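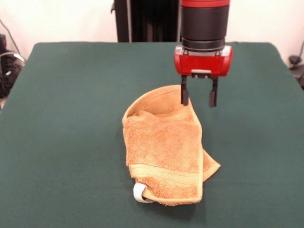

The Towel Comes First

When I moved to Brostness I brought two suitcases, and in one of them there were four towels. My mother had packed them. In my family a towel is a serious matter, and it took me some years to understand that in other houses people dry themselves with whatever they find on the door.

I wanted to write about towels because in October we begin to wash everything before the winter, and I have an apricot one that I am fond of. It has the flat woven band near the end, which is the part that always gives me trouble. The loops dry soft, but the band pulls itself shorter with the years and then the towel does not lie straight. My neighbour Fidelina Inga, who worked 15 winters in the laundry of the Hotel Hetier, taught me to stretch the band by hand while the cloth is still damp. You hold it at both sides and pull, gently, two or three times along the width.

She has other rules. Never leave a towel in a heap, even a clean one, for the folds will stay in it. Find the hanging loop before you fold, and turn it to the inside. Fold in three by the length, then in half, and half again, so that only the round edge shows on the shelf. Her favourite colour is grey and mine is orange, and on this we do not agree.

At the Hetier they had 722 towels in the linen room, and she can still tell me on which shelf were the bath sheets. She told me also that softener is a mistake. The cloth feels nice but it drinks less water. I stopped using it last winter and I believe she is right, although my husband says he feels no difference.

On Saturday I emptied the whole cupboard and did it her way. It needed the morning and a good part of the afternoon. The oldest towel, a brown one from the first suitcase, is now for the dog.

Onodia Magazine | Write to the home pages editor | © Onodia | Back to top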